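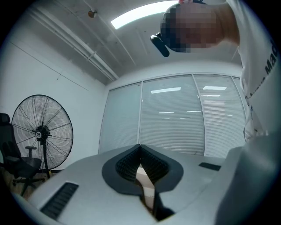 April 2021

I have spent the last four evenings moving a small online course from one platform to another, and the notes below are mostly for my own use. The course teaches bookkeeping to people who run one-person businesses. It has 48 lessons, a handful of worksheets per module, and a final exercise in which the student closes out a year of accounts for a made-up repair shop.

The old platform is Skustis. I signed up when it was cheap and have no serious complaint about the video player or the checkout page. My problem was with progress tracking. Skustis marks a lesson complete when the playhead reaches the last second. A student who reads the transcript and does the worksheet, but never plays the video, shows up as not started. A student who leaves a tab running through lunch shows up as finished. I used those numbers for a year to decide which lessons to rewrite, and I rewrote the wrong ones.

In January I exported everything and compared completion against worksheet scores. The two had almost no relation. Lesson 9 (accruals) had the best completion rate in the course and the worst scores by a wide margin. It is also the shortest video.

The export itself took some work. Skustis gives you one CSV per module, with student IDs that are only unique inside that module. To join them I had to match on email address and enrollment date, and then fix by hand the students who had changed their address partway through. Quiz answers come out as a single text field with pipes between them. If a student typed a pipe in a free-text answer, the columns shift. I wrote a short script for this and it handled most rows. The rest I did in a spreadsheet. 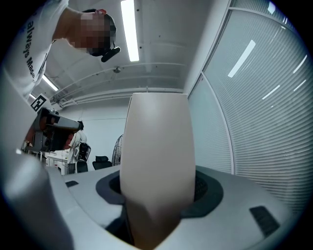

The new platform is Stolley. It lets you define completion per lesson as a rule: video watched, quiz passed, file uploaded, or any mix of those. For most of the course I use quiz passed at 50 percent, unlimited tries, with the video optional. That threshold is low on purpose. The quiz is there to confirm that the student has met the idea once, and the graded work happens in the worksheets.

Things Stolley does worse:

- Captions have to be uploaded one file at a time. There is no bulk option and the API does not cover it.
- File names longer than a certain length are cut without a warning. Two of my worksheets ended up with the same name and one replaced the other.
- Discount codes can't be limited to a date range. You switch them off by hand.
- Email templates accept a limit of 2000 characters, including the markup. My welcome message had to be split in two.

I also tried Nicholas, which is self-hosted. I liked the data model a great deal. Every event is a row with a timestamp and you can query it directly. I dropped it after the second update broke the payment plugin. With a full-time developer it would be a good choice, but I have a day job and a weekly window of a few hours.

Pricing stayed the same through the move. I did consider a subscription, since both platforms push you toward one. Bookkeeping is a subject people want to learn once and then get on with their work, so a monthly fee would mean charging them mainly for forgetting to cancel. One payment, access for as long as the course exists.

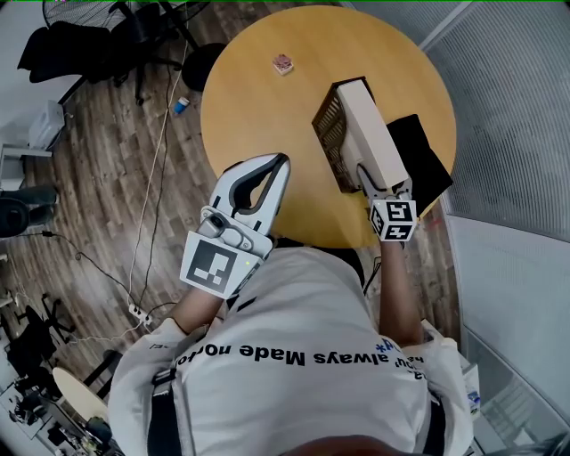
Payments run through Donda on both platforms, so no card details had to be moved. Refunds for orders placed on Skustis still have to be issued from the Donda dashboard, and they do not remove access on the Stolley side. I keep a text file of those and revoke by hand. It is a short file.

Existing students got a new login and kept their quiz history, which I imported as a static note on each profile. Stolley can't write old attempts into its own gradebook. A few people asked if they had to start over. They do not, but the progress bar says zero, and I have not found a way to change that short of marking every lesson by hand.

Still open: the rewrite of lesson 9. I plan to split it into two parts, with the worksheet between them, and add a second practice set using quarterly invoices. The redirect from the old sign-up page is also pending, as Skustis holds the domain record until the billing period ends.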